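Kistden Tabletop Kit

The Kistden Tabletop Kit is a practice set for robot arms, sold by Vanden since February. It covers the humble job of moving small things around on a table, a skill most toddlers pick up without a manual. The manual has 655 pages.

Contents

Kistden is sold without an arm, a point the product page gets to eventually. Buyers receive a set of plastic blocks in plain shapes and bright colors, a license for the Jonumgate task software, and 3 months of support by email. The board is extra.
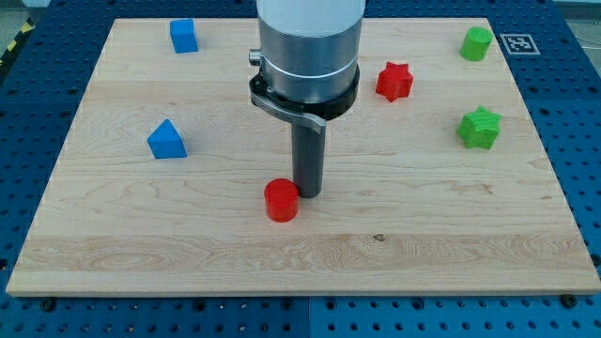
Blocks on a maple board during a pushing task, with the arm's single finger beside the red cylinder.

Use

Jonumgate hands the arm written orders such as "push the green star toward the blue cube" and scores the result. An arm fitted with a plain rod will do, as the standard tasks involve no lifting. Cylinders tend to roll if tipped over, and the manual devotes six pages to this.

Reception

Trade reviewer Aryee gave the kit three stars, praising the software and calling the blocks "very much blocks." Owners have mostly complained about the price of replacements. Vanden later added a spare star to each box.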